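We use cookies to remember your settings and see which pages get read. Accept all | Manage choices

Keeping a pale worktable decent
By Usha Shenoy
October

Quick one this month, I'm halfway through the sewing room and there's stuff all over the landing. These are the things I do for light tables and white curtains, in no real order.

Dust first. Always. Dry cloth, then damp cloth. If you go straight in with the damp one you get grey smears on a cream top and then you're chasing them round till teatime.

Damp means wrung out hard. If it drips it's too wet. Warm water, one small drop of washing-up liquid, that's it. I was given a bottle of the Hevton surface spray and it's fine, smells of pears, but on matt tops it left mine a bit streaky so I've gone back to the bowl.

Don't scrub a matt finish. You'll get a shiny patch and it doesn't go away. Green scourers live under the sink and stay there. Same goes for the magic sponge things – they're a very fine sandpaper, more or less. Try one on the underside if you must.

Pencil marks – ordinary white rubber, light hand, brush the bits off. Biro is harder. Dab of surgical spirit on a cotton bud, test somewhere hidden first, blot dont rub. Tea rings usually come up with bicarb paste left for ten minutes. Old ones may need two goes.

Glue: let it go hard, then lift with an old bank card held nearly flat. Not a knife. I did use a knife once, on the Jandier table, and there's a mat over that bit now.

Curtains next to a worktable are a nuisance but sometimes that's where the window is, or you want to hide the shelves. Mine is plain white, and it shows everything.

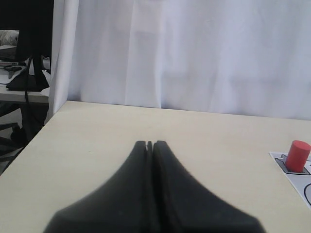
How do I get the creases out of a white curtain without taking it down?
Spray it lightly with plain water from a clean bottle, pull the hem straight and smooth downwards with your hands, then leave it overnight with the window open a crack. Deep fold lines want a steamer, working from the top down, nozzle just off the cloth.

If you do take it down, wash it by itself. Cool wash, low spin, out of the drum the minute it finishes. Hang it back up damp and the weight does most of the ironing for you. Put an old towel on the floor. And on the table, if it's close.

Check the label before any of this obviously. Some linings shrink and the front doesn't, and then you've got a curtain that puckers for ever.

White going grey? Could be too much powder. Try half the usual and an extra rinse. Going blueish is often the brightener in the detergent, so swap to one without if it bothers you next to a cream table. Yellow along the top edge is usually sun or somebodys cooking.

Keep the hem clear of the tabletop if you can. Where cloth sits on the surface it picks up a line of dust, and you'll only notice when the light's on it. A row of pins and a quick tack will lift it an inch. I keep meaning to sew mine properly.

Things I'd buy again: plain microfibre cloths, the cheap sort, wash with no softener. A soft two-inch paintbrush for the join where the table meets the wall. Hoani curtain weights, little flat ones, they stop the bottom blowing about. Things I wouldn't: the Otora lint roller. Left sticky on everything.

Last thing at night, say ten past nine, I clear the top completely and give it the dry cloth. Two minutes. Pins in the tin, scissors on the hook. Much easier to start in the morning.

More next month on drawers, if I can get the bottom one open.

Get the tips by email. Join 3,856 readers, one letter a month, unsubscribe any time.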